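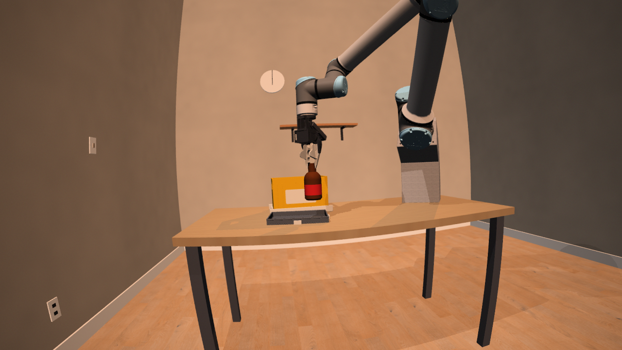
Trelirmont Cider List
Re: Flat bottles from last fall's batch
Posted to: cider list, all members

> I have a case of bottles from last fall's pressing that never
> got any fizz. Same sugar, same yeast, same bottles as the year
> before. The cider tastes fine but it is dead flat. I opened two
> from the top row and one from the bottom and they were all the
> same. They have been in the cellar the whole time. Is there
> anything to be done with them now, or do I drink them as they
> are? Also, does it matter that I racked it twice this time? I
> only did it once before.

Drink a few as they are first. If you like it still, leave it alone. A lot of people on this list make still cider on purpose and would be glad to have yours.

If you want to try for fizz, the first thing I would look at is the cellar. Mine sits in the low 50s by late fall and yeast gets very slow at that temperature. I had the same trouble the year I put the whole batch downstairs on bottling day. I carried half of it back up to the spare room, gave it two weeks, and those bottles came right. The rest stayed flat until the following summer and then were fine.

Racking twice could be part of it. Each time you move the cider you leave more yeast behind, and if it stood a long while after the second racking there may not be much left to do the work. It will usually still get there, but slowly. I would not add more yeast until you have tried a warm room.

Do not add more sugar. You said you primed it the same as before, so the sugar should still be in there unless the yeast has eaten it and the gas has leaked out past the caps. If you add more and the first lot wakes up too, you will have bottles breaking. Stand them in something with sides while they are warm, with a blanket over the top, and open one after a week to see where you are.
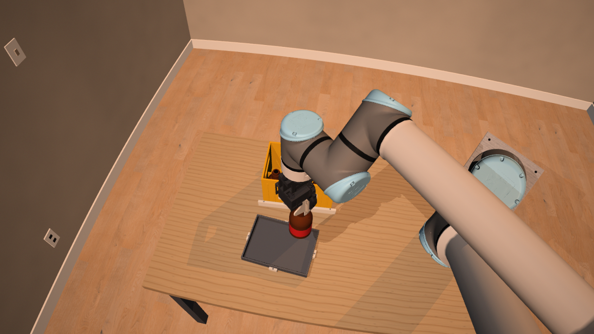 List archive page last changed: 28/10/2010

On caps. Somebody asked off list whether old caps could be the cause, and yes, they could. I had a bag of caps from Vuver that had been open in the garage for several years and the liners had gone stiff. I lost most of the gas from 17 bottles that way. You can check without opening anything. Turn a bottle upside down, hold the neck under water in a bucket, and wait. If you see a string of small bubbles at the cap you have your answer.

If it is the caps, new caps alone will not bring the gas back. At that point the sugar is gone and you are starting over, so weigh out a small amount for each bottle and be careful with it. I would test that on 2 bottles and leave the rest.

The capper matters too. The bench kind is easier to keep straight than the two-handled kind. My two-handled one is a Rengifo and it works well on plain longneck bottles but slips on anything with a wide collar. I have stopped saving those bottles.

Brown or green or clear makes no difference to the fizz. Brown is better if the bottles will sit where the light gets at them. In a dark cellar I use whatever I have.

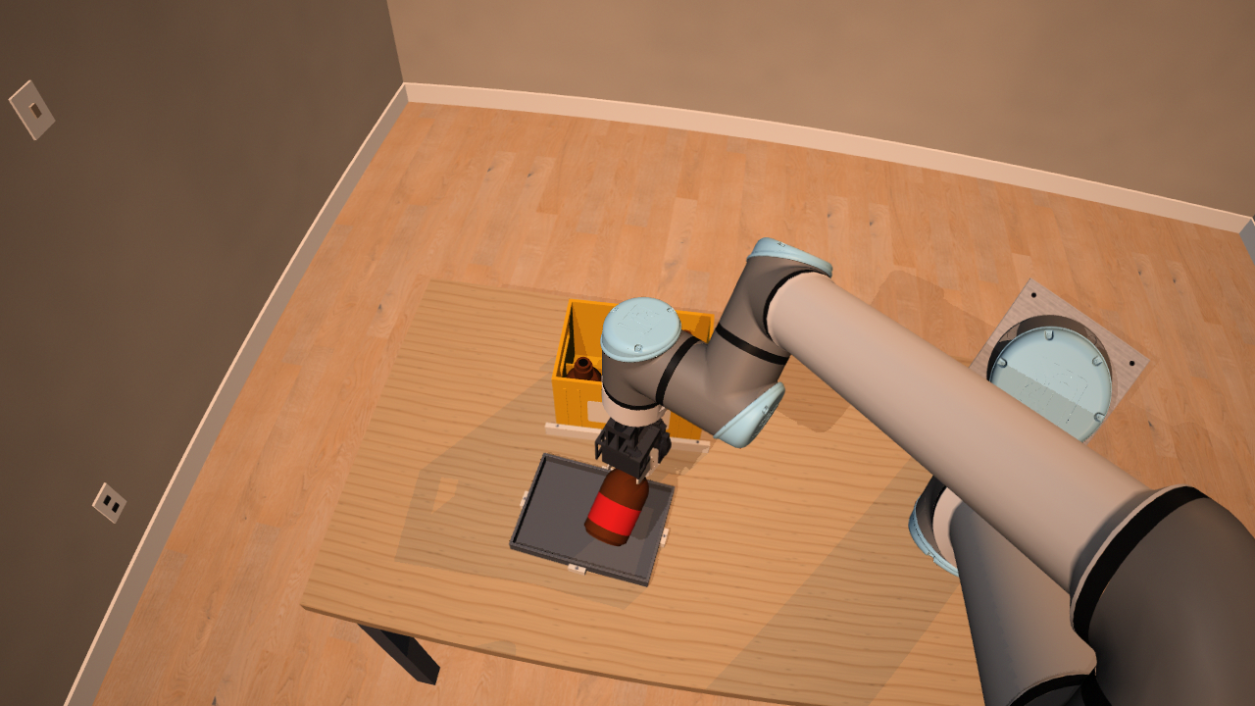 Brown glass with a red label band, over a dark gray tray.

For cleaning I soak them overnight in hot water and washing soda and the labels slide off most of them. The ones with shiny labels take a scraper. Rinse until the glass no longer feels slick. Then sanitize on the day you fill, and let them drain upside down. I know some of you bake yours in the oven — I did that for a while too and cracked enough of them that I quit.

On filling, leave an inch or a bit more at the top. I used to fill them nearly to the lip and they were slower to carbonate, though I can't say for certain that was the reason. Write the date on the cap with a marker. You think you will remember which batch is which and by spring you won't.

I would be interested to hear how warm your cellar is. If you don't have a thermometer down there, leave one overnight in a glass of water next to the bottles and read it in the morning.
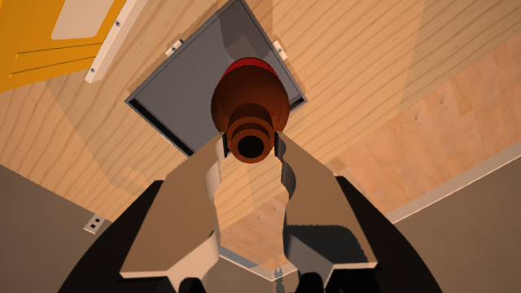 November meeting and pressing day

We are in the Kallaris grange hall again, same as last year, side door. Bring a bottle or two for tasting, with the apple varieties written down if you know them. Still cider is welcome.

The press is booked for the Saturday after. There are 8 slots and each one is good for 30 gallons of juice, so if you have more apples than that, please say so before you sign up. Wash your fruit at home. The hose at the hall is shut off for the winter and there is only the kitchen sink. You need to bring your own jugs or buckets with lids.

The hand grinder from last year has a new handle. The pulp bags still need mending, and if anyone has a sewing machine that can get through heavy nylon, reply to me and not the whole list.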